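Spannbettlaken rutscht / Falten, und wohin mit dem Kram auf dem Bett?

Homa Daneshvar
05/10/2023

Hallo zusammen, kurze Frage. Großes Doppelbett, graues Spannbettlaken, und ständig Falten drin. Dazu liegt immer irgendwas auf dem Bett rum, Kuscheltiere vor allem. Jeden Abend alles runter, morgens wieder rauf — nervt. Wie macht ihr das? Kiste? Korb? Bettkasten hab ich keinen. Und kriegt man das Laken glatt ohne bügeln?
Danke schonmal!

Mircea Buzatu

Größeres Laken kaufen. Oder kleineres. Kommt auf die Matratzenhöhe an, messen!! Spanner für untendrunter gibts auch, 5 Euro oder so.

Golshifteh Najafi

Hatten wir genauso. Bügeln lass ich komplett. Laken direkt nach dem Waschen ausschütteln, erst die Ecken am Kopfende, dann über kreuz unten. Mit der flachen Hand von der Mitte nach aussen streichen. Ein paar Falten bleiben, egal, sieht abends eh keiner.
Für die Kuscheltiere: weißer Plastikkorb mit Löchern. Bekommt Luft und man sieht von außen ob noch was drin ist. Griffe an den kurzen Seiten, die sind wichtig, sonst trägt man ihn nicht gern. Korb aufs Bett, alles rein, Korb weg. Dann erst Laken glattziehn, Kissen nebeneinander ans Kopfteil, fertig. Nicht zu groß nehmen, sonst landet da auch die Wäsche drin (bei uns so pasiert).
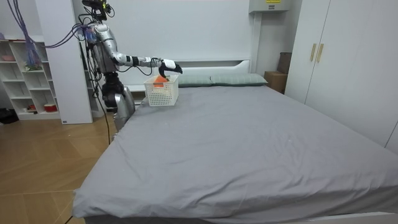 Grauer Bezug, grüne Kissen, weißer Lochkorb:
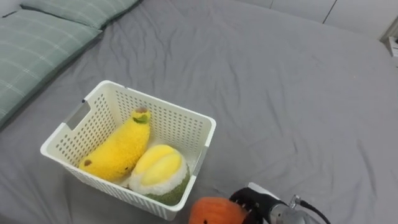

Ähnliche Fragen

Spannbettlaken für hohe Matratze, welche Größe?
Kuscheltiere waschen — Maschine oder Hand?
Offenes Regal im Schlafzimmer, staubt das ein?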